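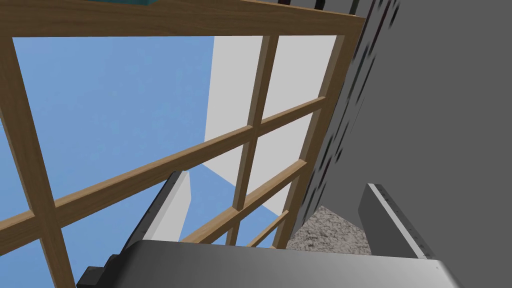
Unit 4: Payload, Axle Load and Where the Weight Goes
Light Commercial Vehicles, evening section. Notes by Bendik Björklund

Welcome back! This is my favorite unit in the whole course, so bring a calculator and something to eat. We'll be working with the Solberg panel van again, the long one with the rear barn doors.

Words we need tonight

Curb weight: the van with its fluids and a full tank, no driver, no cargo.
Gross vehicle weight: the most the van may weigh, everything included.
Payload: the second number minus the first. People count as payload. So do the bulkhead, the roof rack and the ladder you forgot was up there.
Axle rating: the most each axle may carry. A van can be under its gross weight and still be over on one axle, and this catches people all the time.

Worked problem

The Solberg leaves the Tollden plant at 2,503 kg curb weight. The Cultley shop adds a floor, side lining and shelves, 394 kg in all. Write down the new empty weight before you read on.

You should have 2,897 kg. Every kilogram of that fit-out came straight off the payload, and the customer hasn't loaded a single box yet! If the brochure payload was what sold them the van, somebody needs to have a friendly talk with them before delivery day.

Now for the fun part, which is shelving. A rack bolted behind the rear axle does more than press down on that axle. It works like a seesaw and lifts weight off the front wheels, so the steering gets light and the driver starts complaining about wind. Heavy things go low and close to the bulkhead, light things go high and toward the doors. Labeling helps more than you'd think, and color is the fastest label there is: take a cabinet like the one in the picture, with its teal, tan, red, green, pink and yellow drawers, and you could make red the heavy fasteners and yellow the fuses, and a new hire would have it by lunch. Then put the heavy color in the bottom row when you order the unit. Drawers in a van also need a positive latch, so check for that separately.
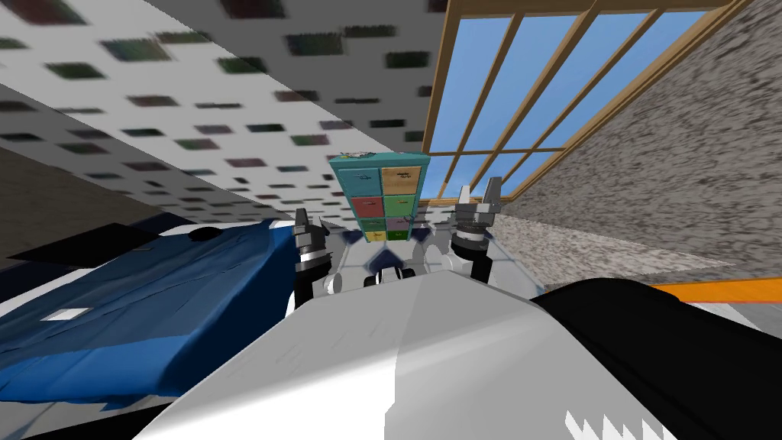
Moment arms, quick version

Load behind the rear axle, times its distance to that axle, divided by the wheelbase, gives the weight taken off the front. Try it with your own numbers first, then with the Biko sheet from Ebbe Moen. Watch the units, his distances are in millimeters.

For next time

Do problems 1 and 2 on the Biko sheet. Show the axle loads before and after the fit-out, and draw the van from the side, even badly. I love the bad drawings.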